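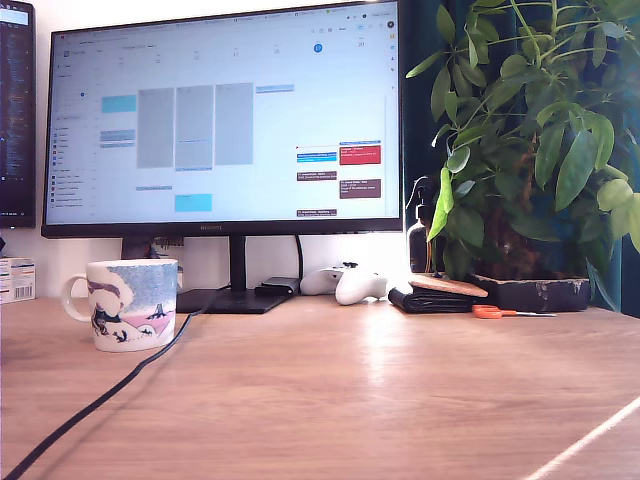
Calendar in week view.

Packing out: how we run a walking season from two small lodges
Speaker notes, 2019-07-11

Slide 1. Title

Thank the organizers. Say where we are from: Utbridge, at the bottom of the valley, with a second lodge at Grirness on the coast. Between the two is a five-day walk. People usually ask about the walk. The talk is on the part guests don't see much of, moving their bags and their food from one end to the other.

Ask for a show of hands: who runs overnight trips, who runs day trips. If it is mostly day trips, go fast through slides 5 and 6.

Slide 2. The route

Five walking days, four nights on the way. First and last nights are at our own lodges. The two middle nights are in farm guesthouses, and one night is in a hut that belongs to the walking club. The hut has no road. Everything else can be reached by van.

126 kilometers if you take the coast variant, which most groups do. The inland variant is shorter and has more mud. Don't get drawn into which is better. There will be a question on it at the end anyway.

Slide 3. Who comes

Groups of up to ten, with one guide. Most guests are over 50 and have done this kind of trip before. They walk well. They don't want to carry more than a day pack, and they read the packing list more carefully than we do. We had a mistake on it for a whole season (two sets of sheets per person, should have been one liner) and guests brought two sets of sheets.

We took more than 500 guests last season across both directions. Before we offered the walk in both directions the number was a lot lower, and the van came back empty every time.

Slide 4. Bags

This is the main part. Slow down.

We used to let each guesthouse label the bags. Every place did it its own way. Now a tag goes on at check-in and stays on until the last lodge. The tag has three things on it: the group color, the guest's surname, and the direction of travel. No dates and no list of stops. Drivers told us they never looked at the dates.

Weight limit is 33 pounds per bag, one bag per guest. We weigh at Utbridge on a hanging scale by the door. People over the limit can leave things in the storeroom and we bring them to Grirness at the end on the supply run, no charge. We tried charging. It took longer to argue over the fee than to carry the extra shoes.

Bags leave at nine. If a bag is not in the porch at nine, the guide phones the driver and the driver waits ten minutes. After that the guest pays for a taxi. We have only had to do this twice, and both times the guest was fine with it.

Slide 5. The hut night

No van, so no bags. Guests carry a liner, a warm layer and a toothbrush. Food for the hut goes up once a week by pack horse from the farm below. Dry goods, gas, coffee, long-life milk. Fresh food goes up with the guide.

The thing to say here is that guests need to hear about the hut night three times. In the booking letter, in the letter that goes out a month ahead, and again at dinner the evening before. If we leave out any one of these, somebody is upset at the hut. The complaint is always that they weren't told, and it's usually the dinner we skipped.

Slide 6. Food

We changed to a set menu for the whole route in April. Before that each house cooked what it liked, and one group got lamb stew four nights running. Each house now has two dishes it makes and a vegetarian version of both. The Hjaltadóttir farm does the fish soup, and the other farm does the roast. The houses like it because they can order ahead.

Diet notes go on one sheet per group. The sheet travels in the driver's door pocket and the driver hands it in with the bags. We also email it, but the paper is what ends up on the kitchen wall.

Packed lunches are made at the house where guests slept, not the one they are going to. Sounds obvious. It took us two seasons – the first year we had lunches driven out to a parking lot.

Slide 7. Booking system

We use Rellex for bookings. I'm not here to recommend it or not. It handles rooms well and groups badly, so we enter each group as one guest with ten beds. If anyone has found a better way to do this, please find me at the break.

What matters more is the cut-off. 40 days before the start, a group is either going or it isn't. We need four people to run. Below four we offer the next date or money back. When the cut-off was shorter we kept groups hanging and the farms held rooms they could have sold.

Slide 8. What went wrong

Pick two of these depending on time.

– Both groups given the same color. Bags swapped at the halfway farm, sorted out by midnight.
– River too high on day three. No plan for it at the time. Now the guide decides by seven in the morning and the van takes everybody around by road. The driver needs a full tank the night before.
– Hut stove out. Cold supper. We keep a spare burner up there now.
– Farm double-booked with a wedding. Guests slept in the school in the village and several of them said they enjoyed it. We did refund that night.

Slide 9. Costs

Keep short. The van and driver are the biggest item after beds. Running in both directions brought the cost per bag down by close to half. Insurance for the horse is separate from the rest and was hard to get. Check with your insurer before you promise anything to anyone with a horse.

Slide 10. Next season

A sixth day for groups that want to go slower. A drying room at Grirness, which guests have asked for on nearly every feedback form. We are not planning a third lodge.

Questions. Handouts with the tag layout and the packing list (corrected) are on the table by the exit. Spare copies are in the blue folder.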